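The return of the big flower

Tropical wallpaper has been out of favour long enough for a generation of renters to grow up without ever peeling it off a laundry wall. Now it's back, and it's bigger and darker than the stuff our grandparents hung.

Kobina Laryea has been hanging paper for 20 years and runs a small showroom at Arkport, two streets up from the harbour. He says most of his customers used to ask for grey. Last July he sold more botanical prints in a month than he had in the whole of the year before, and nearly all of them had a dark ground.

"People worry that brown will make a room feel like a cave," he says. "Put a pale flower on it and you stop noticing the brown."

The pattern he gets asked for most has large five-petalled flowers, bright green leaves and some tan fronds to calm it down. He tells people to look at it with ordinary things in front of it before they buy. A wire basket on the wall is a good test, and so is a plain drinking glass. If you can still pick out the glass, the print isn't too busy for you.

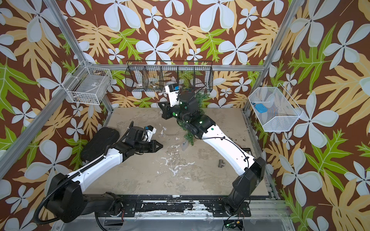
Starting small

Laryea's advice to beginners is to leave the lounge room alone and find a nook. The back of a bookcase will do, or the wall behind a bench. A roll of decent paper costs $140 at his showroom and a nook rarely needs a second one, though a large repeat means more waste at the top and bottom of each drop. Order from the one batch. The colour can shift between print runs, and on a dark ground the join will show.

Preparation takes longer than hanging. Fill the holes, sand them back, wash the wall with sugar soap and let it dry overnight. Dark papers can show a white line where two sheets meet, so he runs a strip of brown paint down the wall behind each seam first. It doesn't have to be neat.

He keeps the furniture plain. Pale timber works, and bare metal does too, particularly the silvery sort used for shelving and rails. Greenery is a matter of taste. A trailing plant against printed leaves can look cluttered or it can look generous, and he has stopped arguing with customers about which.

Then there is the question of looking up. Ceilings were where many of the old decorators had their fun, and a few people are going back to them, in paper or in paint. A big floral overhead needs to be drawn at a larger scale than you'd think, with blooms in several sizes and leaves running over one another so the eye doesn't settle on a row.
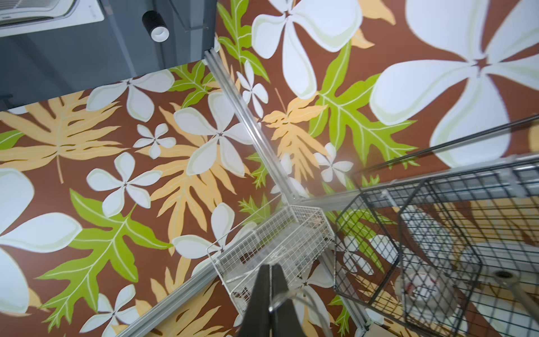
Cost is the main thing that puts people off. Laryea charges $200 extra for a ceiling, as it takes two people and a plank, and vents and light fittings all have to be worked around. He cuts those last, with a new blade.

His own house in Bristach has one papered room, the hallway, done in a fern print he bought as a discontinued line. It took almost 100 hours, most of it spent getting the old paper off. He has enough left over for the toilet door — his wife has asked him to leave the toilet door alone.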